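Gripper trial: where we're up to

The comparison of fingertip pads on the hand-held grippers has moved out of the workshop and into people's homes. Cleiton Lopes has been running the bedding tasks, which were the weak spot in the May round. Thin fabric slid out of the old pads once the operator began to pull, and the second hand spent most of its time chasing corners.

Two pad sets are being compared, one from Sameck and one from Lins. Each set does 100 repeats of the same job: pinch the near edge of a blanket, lift, carry it across and let go. The grippers are used in pairs, left and right, and the operator swaps sides halfway through so that a stronger hand doesn't colour the result.
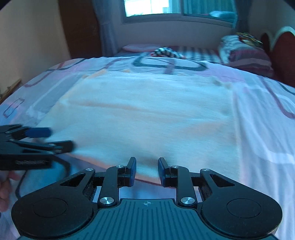

Paired grippers with blue fingertip pads over a white blanket, bedding task.

So far 3,179 grasps have been logged across all household tasks. Towelling is easy for both sets. Smooth cotton is harder, and the Lins pads tend to pick up two layers when one is wanted. The Sameck pads are better at single layers but scuff sooner, and Cleiton has asked for spares before the next block begins.

Cable routing still needs work. A lead hanging under the gripper can catch on a fold, so operators should check the slack before each set — a clip from the Akismont kit does the job for now.

The next block is another 500 grasps on sheets and pillowcases. Anyone who can lend a bedroom for a morning should see Cleiton at the Flellunau open day on Sat 20 October. Please bring your own sheets, including a fitted one if you have it.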